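Notes pour l'intervention à Fistthorpe, version du 16/01/2026
(à lire debout, pas à réciter ! Les crochets, c'est pour moi.)

**Ouverture**

Bonjour à toutes et à tous, merci d'être venus si nombreux pour une histoire de fleurs. Je vous parle du kit Wudetti, celui que la maison Esside propose en location aux ateliers de composition florale : un bras, une pince à deux doigts, une petite caméra au poignet, et un logiciel qui s'appelle Pyo. J'ai passé tout le mois de décembre avec, j'ai râlé, j'ai ri, j'ai pris beaucoup de notes. Je ne vends rien, je n'ai pas de remise à vous offrir, je vous donne mon avis de fleuriste d'atelier.

[Laisser les deux vues à l'écran et enchaîner tout de suite.]
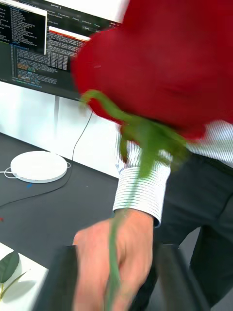
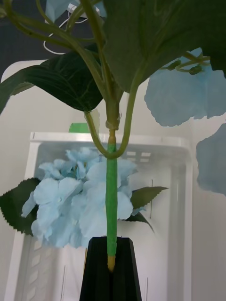 Donc, la question de départ, celle qu'on m'a posée au moins dix fois au téléphone avant ce soir : est-ce qu'un engin pareil peut prendre une tige et la mettre dans un vase sans qu'on ait envie de pleurer ? Ma réponse courte, c'est oui pour certaines tiges, pas encore pour d'autres. La réponse longue prend une demi-heure, et vous êtes assis, alors tant mieux.

**Ce qu'il y a dans la caisse**

[Aller vite, tout est dans le dépliant posé sur les chaises.]

Le bras arrive déjà monté sur sa platine. On le fixe au bord d'une table, deux serre-joints, terminé. Prenez une table lourde ! La première que j'ai essayée était une table à tréteaux et chaque fois que le bras accélérait, tout le plateau dansait, moi compris.

La pince se visse au bout. Les doigts sont fins, ce qui est une bonne nouvelle pour nous, parce qu'une botte de tiges, c'est serré. Il y a un second jeu de doigts plus larges dans une pochette. Je m'en suis servi une seule fois, pour des pots, et je les ai rangés.

Et puis Pyo, le logiciel. On l'installe sur un ordinateur qui doit rester à côté du bras. L'installation m'a pris une matinée entière. Je ne suis pas informaticien, je le dis pour situer, mais tout de même, une matinée ! La notice renvoie à une page qui renvoie à une autre page, et la traduction française s'arrête au chapitre quatre. J'ai signalé la chose à Esside, on m'a répondu gentiment que ça venait.

**Comment on lui apprend un geste**

C'est la partie que je préfère, alors me freiner si je déborde.

On ne programme pas, en tout cas pas à mon niveau. On montre. On prend la pince par la poignée, on la guide jusqu'à la tige, on ferme, on soulève, on dépose. On recommence. Pyo enregistre tout, la vue de la caméra et les mouvements. Au bout de 40 démonstrations, il accepte de lancer un premier apprentissage, et là, franchement, ne vous attendez pas à des miracles. Mon premier essai a visé dix centimètres à côté du vase, avec un aplomb magnifique.

À 80 démonstrations, c'est déjà autre chose. Le bras cherche la tige, il corrige, il se présente à peu près droit. J'ai continué jusqu'à 800, étalées sur le mois, par petites séances entre deux commandes, et je trouve que c'est à partir de là qu'on commence à avoir un outil.

[Si quelqu'un demande combien de temps ça prend : une démonstration propre, moins d'une minute. C'est la concentration qui fatigue, pas le bras.]

Un conseil que j'aurais aimé avoir plus tôt : variez tout de suite. Changez la place du vase, l'orientation des feuilles, la lumière. Pendant ma première semaine j'ai tout fait au même endroit, bien sagement, et le jour où j'ai tourné la table d'un quart de tour, plus rien ne marchait. J'ai jeté ces enregistrements et j'ai recommencé (avec un café, quand même).

**Pourquoi commencer par de l'artificiel**

Je sais que ça fait grincer quelques dents dans la salle. Moi aussi, au début ! Mais une tige artificielle supporte qu'on la pince trop fort, qu'on la laisse tomber, qu'on la reprenne encore et encore. Une vraie rose, au troisième passage, elle fait la tête. Et puis on n'a pas à racheter une botte chaque matin pour faire la classe à une machine.

Il y a un revers. Le fil de fer à l'intérieur tient la tige raide, alors qu'une tige fraîche plie et glisse un peu entre les doigts. Quand j'ai passé le bras sur du frais, j'ai dû refaire une série complète. L'artificiel m'a quand même fait gagner du temps sur l'approche, c'est-à-dire tout le chemin avant la prise. Pour la prise elle-même, il faut de la vraie matière.

**Tige par tige, ce que j'en pense**

La rose, d'abord. C'est l'élève facile : une tige longue, une tête au bout, on voit où attraper. Il faut viser bas et laisser de la place sous la fleur. Si quelqu'un la tend à la main, le bras doit attendre que la main ne bouge plus, et ça, Pyo le gère avec un réglage de patience qui s'appelle « délai de prise ». Par défaut il est beaucoup trop court à mon goût. Montez-le.

L'hortensia, ensuite, et là on souffre. La tête est large, elle cache tout, et les feuilles viennent se mettre devant la caméra au moment précis où l'on voudrait y voir. J'ai obtenu de meilleurs résultats en approchant par le bas, presque à l'horizontale, et en enlevant une feuille ou deux avant de commencer. Ça ne plaira pas à tout le monde.

Les branchages à ramifications, les choses qui bouclent, qui s'accrochent : je les fais encore à la main. Le bras attrape une tige et il en vient trois. J'ai passé un après-midi à démêler, je n'ai pas très envie d'y retourner.

Le feuillage seul, ça va très bien, à condition de le poser à plat sur un fond clair. Sur ma table sombre, une feuille vert foncé disparaissait tout bonnement aux yeux de la machine. Une feuille de papier blanc dessous, et c'était réglé. Coût de l'opération : rien du tout.

**Ce qui m'agace**

[Garder le sourire, il y aura peut-être des gens d'Esside au fond.]

Les câbles. Il y en a un pour le bras, un pour la caméra, un pour l'alimentation, et aucun n'est de la bonne longueur. Attachez-les avant la première séance, vraiment.

Le bruit. C'est un petit sifflement, pas fort, mais quand on travaille en musique douce avec une cliente dans la boutique, on l'entend.

Les mises à jour de Pyo, qui tombent quand elles veulent. L'une d'elles m'a remis tous les réglages à zéro, y compris mon fameux délai de prise, et la rose suivante a été arrachée avec un enthousiasme que je n'oublierai pas. Depuis, je note mes valeurs dans un cahier.

Et l'assistance ! Très aimable, très compétente, mais il faut compter 2 jours pour une réponse. En pleine préparation de fêtes, c'est long.

**Ce qui m'a plu**

La régularité, une fois que c'est appris. Pour garnir des vases tous pareils, genre tables de restaurant, le bras pose sa tige à la même hauteur du premier au dernier. Moi, au bout d'un moment, je penche.

La caméra au poignet, aussi. On revoit la prise telle que la pince l'a « vue », et on comprend tout de suite pourquoi ça a raté : trop près, feuille devant, main encore en mouvement. J'ai appris des choses sur mes propres gestes en regardant ces petites vidéos (par exemple que je tourne toujours la tige vers la gauche avant de lâcher, allez savoir).

Et l'arrêt d'urgence est un vrai gros bouton, posé sur la table, qu'on trouve sans regarder. Bravo pour ça.

**Pour qui, alors ?**

Si vous faites du bouquet unique, à la demande, où chaque pièce est différente, gardez vos sous pour l'instant. Si vous avez des séries, de la décoration en artificiel, des vitrines à répéter dans plusieurs boutiques, là je dirais : louez-le un mois, et prévoyez que la première semaine ne produira rien. Un mois, ça suffit pour savoir si on s'entend avec.

Pour ma part je prolonge la location jusqu'au printemps. Je veux refaire une série sur les tiges fraîches, avec des tulipes, qui plient dans tous les sens et qui vont lui donner du fil à retordre.

**Questions**

[Prévoir un quart d'heure. Avoir sous la main : le cahier des réglages, le second jeu de doigts, la rallonge. Si on me demande le prix de la location, renvoyer au dépliant, la grille change selon la durée et je me trompe à chaque fois. Penser à rendre le micro.]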